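Grasbridge Folding Table: Set-Up and Care Guide
Print this page | E-mail this page
Search the guide: enter keyword Go

Section 3. Folding a T-shirt on the mat

Before you start

1. Put the table on a level floor, within reach of an outlet. The work light has a short cord, and wishing will not lengthen it.

2. Plug the light into a power strip and leave the strip on the floor, where feet aren't. 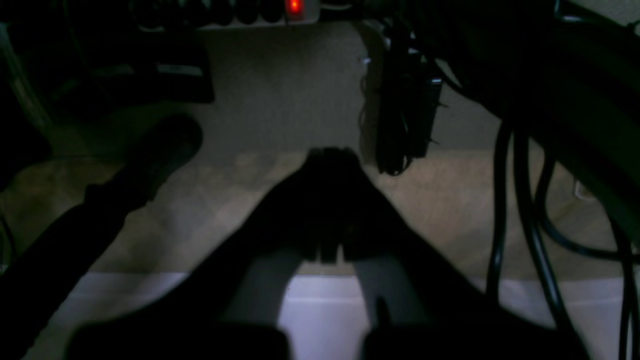
3. Route the cord behind the table legs. Jocelyn Bouchard, who edits these guides, has tripped over it 2 times and would like that to remain the record.

4. Lay the Widcombe mat flat, pattern side up. Give it about 3 minutes to forget it was ever rolled.

CAUTION: Do not iron on the mat. It is a mat.

Laying out the shirt

5. Spread the shirt on the mat and pull the top corners until the edge between them is straight.

6. Leave the lower half alone for now. It will rumple. Let it have its moment.

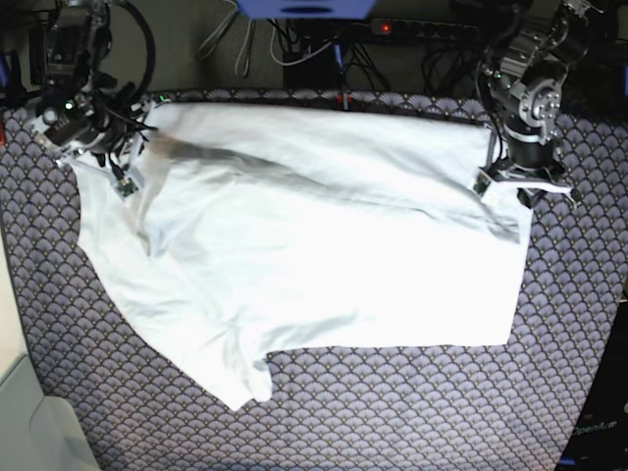

Fig. 3-B. Upper edge pulled straight, lower part still loose.

7. Smooth the creases outward with a flat hand, then fold each side toward the middle.

NOTE: If a sleeve escapes, tuck it back in and carry on. Starting over is permitted but seldom improves anyone's mood.

8. Fold the bottom up to the neckline and set the shirt aside.
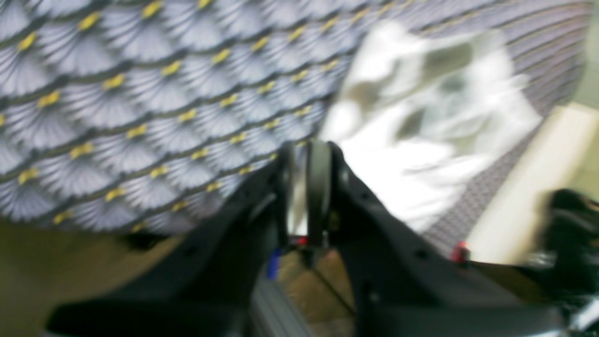 9. Take the next item from the pile and repeat from step 5. Socks are covered in Section 87, which is still being written.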